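The spreadsheet is called "arm money" and it has been open on my laptop since November. I keep meaning to give it a grown-up name. It started as one tab with one number on it (the price of a robot arm, gulp) and it has been growing tabs ever since, the way a garage grows bikes.

If you're new around here: I run the sample prep room at Sequeira, we sort a lot of little things into a lot of slightly bigger things, and we have been trying to decide whether to buy an arm to do the dullest part of it. I say "we" but really it's me and Venla Pelkonen, and Venla has a proper job to do as well, so mostly it's me with a coffee and a calculator on a rainy evening.

So, where are we? The arm itself turned out to be the easy line. You ask for a quote, somebody sends you a PDF, you swallow hard, you type it in. What I hadn't budgeted for was all the stuff that goes around it. The table, for one! Our benches wobble if you lean on them, and I'd put zero in that cell because, well, we have benches. Gurnolen quoted us for a heavy one with a base plate and I had to go for a little walk. Then there's the electrical work, then the guarding, then a training course for two people with travel on top, then spare fingertips for the gripper (they wear down, apparently, and I'd never have thought of it).

And shipping. Please, if you take one thing away from my ramblings, ask about shipping early. I had two quotes that looked nearly the same until I noticed one of them stopped at the port.

The other thing that's been eating my evenings is the question of whether to spend on simulation time before we spend on hardware. I was against it at first. It felt like paying to play a video game of the thing I wanted. Barkico offered us a block of 148 hours on their setup, with somebody on the phone to help, and I grumbled about it for weeks. Then I did the sum for what it would cost us to buy the wrong arm, and stopped grumbling.

What I like about working this way is that you can be stupid for free. You want the bins closer together? Drag them closer together. You want to know if the elbow will bump into the wall cabinet? Build a cabinet out of a gray block and find out. I've moved our pretend table so many times that I've finally admitted the layout I drew for the budget was wrong, and the table we need is a size smaller than the one I'd been quoted. That one change pays for a decent chunk of the hours! Venla made me write it down on its own tab so I could show people.

We've kept the trial job very plain on purpose. Cubes and boxes, bright colors, nothing fiddly. Our real parts are small and gray and annoying to model, and I didn't want to pay for modeling before I knew whether the reach was right. Fladedetti will do the part models later for a fixed fee, and I've got that sitting in the second-phase column with a question mark next to it.

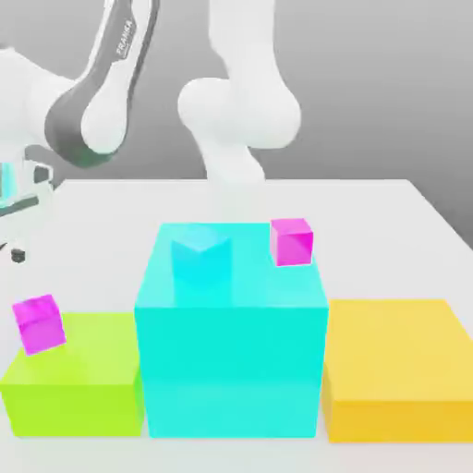 Spyros Berisha wrote in under my last budget post to say that I should stop treating the simulator hours as a one-time cost, as his group went back and bought more every time the job changed, and he wishes he'd put a yearly line in from the start. He also thinks my figure for the gripper is low and that I should price two of them, one to use and one to sit in a drawer.

Okay, Spyros, fair. I've added the yearly line. It hurts to look at, but I'd rather ask for it now than go back with my cap in my hand next spring. I'm less sure about the second gripper. The supplier says a replacement can be here in some two weeks, and we could go back to sorting by hand for that long without anybody crying. Maybe the drawer gripper goes in the "nice to have" section along with the fancy lighting. If you've had one die on you at a bad moment, tell me and I'll move it up.

Next on my list is the service contract, which comes in three flavors and I don't understand any of them yet. Oona Väisänen has promised to go through the small print with me, and I've promised cinnamon buns in return (that's not in the spreadsheet, I'm paying for those myself). I still need a firm price on the smaller table too, so if anyone from Gurnolen reads this, please check your inbox.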